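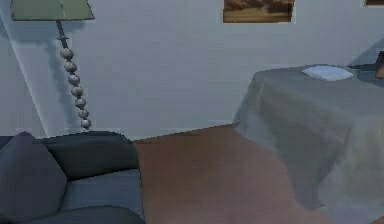 Muchos de los que nos escribís antes de la jornada de puertas abiertas de Nidix queréis saber lo mismo: qué se ve, cuánto dura y si hace falta entender de robots para disfrutarlo. La respuesta a lo último es un no rotundo, ¡venid tranquilos! Una buena parte de la visita transcurre en nuestras habitaciones simuladas, donde los robots ensayan tareas domésticas antes de probarlas en el taller, y el primer ejercicio suele ser en el dormitorio con sofá, ese en el que la cama lleva una sábana gris clara que cae hasta el suelo de madera. Parece una habitación de lo más sencilla, y sin embargo da para una buena media hora de charla, porque las telas son de las cosas que más quebraderos de cabeza nos traen.

Preguntas frecuentes de la jornada de puertas abiertas

¿Cuándo es y dónde?
El 25 de enero de 2020, en nuestra sede de Wusbridge, en la planta baja. Se entra por el patio, no por la puerta de la calle principal, que ese día permanece cerrada. Si os perdéis, preguntad por el edificio Bodadov, que es como lo conoce todo el barrio aunque el cartel lo quitaron hace años.

¿Cuántas plazas hay?
Tenemos 130 plazas repartidas en varios turnos. En la edición anterior, la de abril, vinieron casi 125 personas y fuimos un poco apretados en el taller, así que esta vez los grupos serán más pequeños y los turnos algo más largos.

¿Qué veremos exactamente?
La visita tiene dos partes. En la sala de pantallas, Fengying Li explica cómo preparamos las habitaciones por ordenador: los muebles, las luces, las sombras, la manera en que una tela se dobla al colgar. Después pasamos al taller, donde está Lu, nuestro robot de demostración, y ahí podréis verlo trabajar de cerca con Debashish Patwary. Lu se mueve despacio —a los niños a veces se les hace eterno—, pero preferimos que vaya con calma y que se entienda lo que hace.

¿Por qué simuláis habitaciones en vez de usar las de verdad?
También usamos las de verdad, lo que pasa es que volver a dejar una cama como estaba lleva su rato y en el ordenador basta con pulsar un botón. Además podemos cambiar cosas que en una casa costaría mucho mover: la posición del sofá, la altura de la cama, la dirección de la luz. Las lámparas de pie nos gustan especialmente para eso. La del dormitorio, con su pantalla verde salvia y sus bolas grisáceas apiladas, proyecta en la pared una sombra alargada que viene muy bien para enseñar que un robot tiene que distinguir un objeto de su sombra. Para nosotros es evidente; para un programa, bastante menos.

En la imagen de la habitación no sale ningún robot. ¿Es normal?
Sí. Primero se muestra la habitación sola y luego Fengying va incorporando el resto mientras lo cuenta. Quien quiera puede proponer una tarea y comentamos entre todos por dónde habría que empezar. De estas conversaciones salen ideas estupendas, algunas las tenemos apuntadas en la pizarra todavía.

¿Pueden venir niños?
¡Claro que sí, y nos encanta! Recomendamos la visita a partir de los ocho años. Los más pequeños también pueden entrar, siempre acompañados, pero la primera parte se les puede hacer larga. Qianru Peng prepara una mesa con papel y lápices para que dibujen su propia habitación.

¿Se puede tocar el robot?
Durante el ejercicio, no. Hay una línea amarilla en el suelo y os pedimos que os quedéis detrás. Al terminar cada turno, Debashish lo apaga y entonces podéis acercaros a mirar las articulaciones y preguntar todo lo que queráis.

¿Hay que pagar entrada?
Es gratuita, pero con reserva. Escribid a la recepción indicando el turno y cuántos sois. Si al final no podéis venir, avisadnos, por favor, que siempre hay lista de espera.

¿Se pueden hacer fotos?
En el taller, sí, sin flash. En la sala de pantallas os pedimos que preguntéis antes, porque algunos proyectos se hacen con otras entidades y no todo se puede publicar.

¿Es accesible en silla de ruedas?
Todo el recorrido está en la planta baja y no tiene escalones. El patio es de adoquín y resulta algo incómodo; si lo preferís, Zihan Jiang os abre la entrada lateral.

¿Hay visitas para colegios?
Sí, en otras fechas. Las organiza Ruoxi Feng y admitimos grupos de hasta 31 alumnos. Contadle la edad del grupo y si han trabajado ya algo de programación en clase, y ella adapta la visita.

¿Y si mi pregunta no está aquí?
Escribidnos igualmente o esperad al café del final, que para eso está. Solemos quedarnos hasta que se acaban las galletas.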